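Rebound hardness testing

Rebound hardness testing is a method of measuring the hardness of a material by dropping or firing a small body against its surface and recording how much of the body's energy is returned. It is used mainly on metals, and mainly on parts that are too large, too heavy or too firmly installed to be brought to a bench machine. Rolls, castings, pressure vessels, large gears and machine beds are common subjects.

Principle

When a hard body strikes a surface, part of its kinetic energy goes into permanent deformation of the surface and the rest is given back as rebound. A soft metal deforms more and returns less energy. A hard metal deforms less and the body rebounds faster. The result depends on the elastic modulus of the material as well as its hardness, so readings taken on steel cannot be compared directly with readings taken on aluminum or cast iron.

Two quantities are in use. In the older scleroscope method, a diamond-tipped hammer falls inside a vertical tube and the height of its rebound is read against a scale. In the Leeb method, a spring drives an impact body with a tungsten carbide or diamond tip, and a coil measures its speed just before and just after contact. The Leeb value is the rebound speed divided by the impact speed, multiplied by 1000.

Instruments

A portable Leeb tester consists of an impact device and a display unit, which may be joined in one housing. Several impact devices exist. Type D is the general-purpose device. Type G has a larger impact body and is used on heavy castings and forgings with rougher surfaces. Type C has lower impact energy and leaves a smaller mark, so it is chosen for surface-hardened parts. Type DC is short and fits inside bores and other tight spaces.

The Tresberg tester, sold in bench and handheld versions, stores 2947 readings before its memory has to be cleared. The Pokura tester uses a separate impact device on a cable. Jiang supplies reference blocks for both.
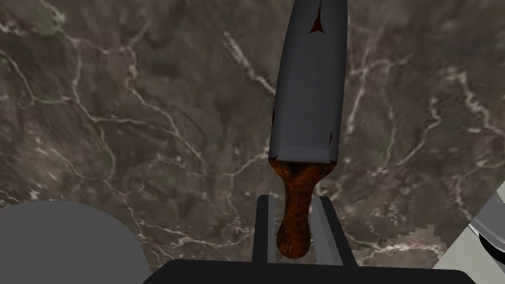

Filed under: Materials testing

Surface preparation

Scale, paint, oil and decarburized metal must be removed from the test area. A ground finish is preferred. Rough surfaces scatter the readings and usually lower the average. Grinding should be light, as heat from a wheel can change the hardness of the outer layer.

The part must also have enough mass and stiffness. A thin or light part moves or flexes under the blow and takes up energy that should have been returned. Light parts are coupled to a heavy plate with a thin film of paste or grease. On curved surfaces, a support ring of matching shape is fitted to the nose of the impact device.

Procedure

The tester is first checked on a reference block of known hardness. The impact device is then loaded, placed flat on the surface and released. Several impacts are made in each test area, spaced so that no mark falls on or next to an earlier one, and the mean is reported. Magnetized parts are demagnetized beforehand, as a stray field affects the coil signal.

Direction matters. Gravity adds to the speed of a downward blow and takes away from an upward one. Newer instruments correct for this automatically, while older ones rely on a printed table.

Conversion

Leeb values are often converted to Rockwell, Brinell or Vickers numbers. The conversions are empirical and apply only to the material group for which they were made. In a comparison at the Plalow works, Roxana Barbu and Violeta Yáñez tested 84 steel rolls with a handheld device and a bench machine. The converted results fell outside the agreed tolerance on 14 of them, and 2 of those rolls were later found to have a decarburized skin.

A report normally gives the original Leeb value and the type of impact device along with any converted figure.

See also

Brinell hardness test
Rockwell hardness test
Ultrasonic contact impedance
Vickers hardness test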